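Search this site Search
Stories Archive Submissions

The Customers Who Were Going to Leave

The churn model at Stineck was named Suksawat, after a street the founder had once been happy on, and by February it was the most trusted employee in the building. It had never been late. It had never microwaved fish. Every night at two it read through the accounts of everyone in Plilstead and Lornen who paid Stineck to deliver salt for their water softeners, and by breakfast it had produced a list of the ones who planned to quit.

Dumisani Masilela had built it in the fall, mostly out of gradient-boosted trees and leftover Halloween candy. He was the data department. There was a second desk, in case the department grew, and people put coats on it.

"How does it know?" asked Verna, the head of sales, who had come in to leave a coat.

"It doesn't know. It gives each customer a score. The ones near the top look like customers who left before."

"But it's right."

"It's right on the holdout set."

"That's what I told the board," said Verna. She had told the board that it was right.
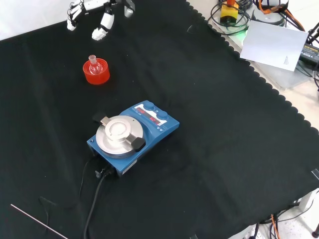
Suksawat's list that morning had 238 names on it. Dumisani printed it, against his principles, because the retention team liked to cross things out with a pen. He had mixed feelings about the retention team. They were three cheerful people with headsets who called everybody on the list and asked, in a caring tone, whether they were thinking of canceling. He had mixed feelings about the model too, if it came to that. It reminded him of chemistry class, of a little glass flask sitting up straight in a red-orange plastic holder next to the hotplate stirrer, looking very much like science and giving no hint of whether anything was in it. He had gotten a C in chemistry. He carried the list down the hall.

By the end of the month the numbers were in, and they were wonderful. Of the people on the list, a huge share had left, just as predicted. Verna had the chart blown up and hung beside the kitchen. It showed a line going up.

"That's cancellations," said Dumisani.

"That's accuracy," said Verna.

He looked at it through two cups of coffee. Stineck had lost 491 customers since the model went live. Over the same stretch the year before, back when the retention strategy had been a man called Ted who sometimes sent a card, it had lost far fewer. Everyone had noticed this, and everyone had agreed it was lucky they'd gotten the model in time.

He stayed late that night and opened up the training table, which he had not looked at since October, in the way you don't look at the underside of a couch. It had 537 columns. Most of them were harmless. There was a column for the weight of the last delivery, and a column for whether the driver had written "dog." There was one for whether the customer spelled Plilstead correctly. And there, ranked first in importance by such a margin that the rest of the bar chart looked like a rounding error, was a column called rc_flag_2.

It took him an hour to find out what rc_flag_2 was. The person who had made it had left the company and moved to an island. In the end he found it explained in the notes of a spreadsheet, in white text on a white background, apparently for privacy. It meant that the retention team had called.

So the model had studied the past with great care and learned that people who got a call about leaving tended to leave. Every night it found those people again and put them on the list. Every morning the team called them. A woman in Lornen had been called 11 times. Her account notes read, in order: happy with service; happy with service; busy, call back; happy with service; asked why we keep asking; asked whether we know something she doesn't; asked if company is in trouble; canceled.

Dumisani read this twice and then went and stood by the vending machine for a while.

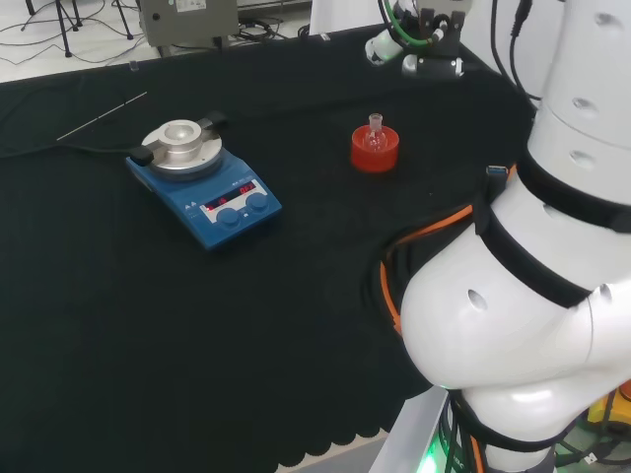
He explained it to Verna the next morning with a diagram. He had kept the diagram to two boxes and a pair of arrows, one arrow in each direction, and he was proud of it.

"So they leave because we call," said Verna.

"I think so. Some of them."

"And we call because they're going to leave."

"Because Suksawat says they're going to leave."

"And then they do." She looked at the chart by the kitchen with something close to love. "I don't see where it's wrong."

He tried it another way. He said, suppose you had a smoke detector, and every time it went off you set fire to the curtains. Verna said they had looked into smoke detectors as a side business and the margins were poor. He asked whether they could stop the calls for a month, just for half the list, chosen at random, and see what happened.

"You want to do nothing," said Verna.

"To half of them. It's called a control group."

"I can't take nothing to the board."

"Could you take a pilot program?"

Verna thought about it. A pilot program was a different matter. It would need a name, and possibly a mug. By lunch it was known as Quiet Care, it had a logo of a hand not holding a phone, and the retention team had been assigned to it full time, which meant that they sat with their headsets on and did not call anybody, and logged it.

The month went by. Nearly all the customers in the quiet half stayed where they were, receiving salt. The ones in the other half were called with the usual tenderness and went off in the usual numbers. Dumisani checked it three times and then wrote it up on one page with no jargon, and he took rc_flag_2 out of the training table and ran the whole thing again overnight.

The new Suksawat was humble. Without its favorite column it had very few opinions. It felt that people who moved out of their houses were at some risk of no longer needing salt delivered to them. Beyond that it didn't care to say. The list it sent out in the morning had four names on it, and two of those were dead.

Verna came in with the page in one hand and her coat in the other.

"The board loves Quiet Care," she said. "They want it rolled out to everybody."

"That's great," said Dumisani, and meant it. "So we'd just stop calling."

"Right. All of them. They've approved the budget." She put the coat on the second desk. "They had one question. They want to know how we're going to tell the customers."

"Tell them what?"

"That we're not calling anymore. People will wonder. We thought the team could reach out." She checked the page. "Just a quick call to each one. There are 628 in the first batch."

Dumisani looked at the list for some time. His own account was on it, fourth from the top. He had signed up for the staff discount and had always been happy with the service.

His phone rang.

Share 14
6 comments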